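4.3 Night runs on snow

The snow trials were run in May at the Noltport site on the Yupanqui loop, starting after full dark. The robot drove with its forward lamp on and no map of the loop. We compared the Zusard edge tracker with our method, Ellach, which fits the path borders over a window of 50 camera images and lowers the weight of columns where brightness is saturated. Each method completed 13 runs. A run counted as failed if the robot left the path by more than 2 m or if the operator, Maritza Nina, pressed the stop.

Zusard failed in most runs within the first straight. Ellach failed in 2, both at the bend past the gate.
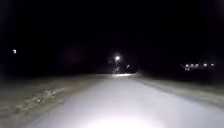 Figure 2. Forward view on the straight, night run.

Border contrast was the main source of error for both methods. Zusard looks for a sharp step in brightness and takes the strongest one it finds. On the straight in Figure 2 the path edges blur into the darker ground on both sides, and the pale streaks across the snow on the left can give a stronger step than the border itself. Ellach rejects such streaks when their direction does not agree with the vanishing point held over the window.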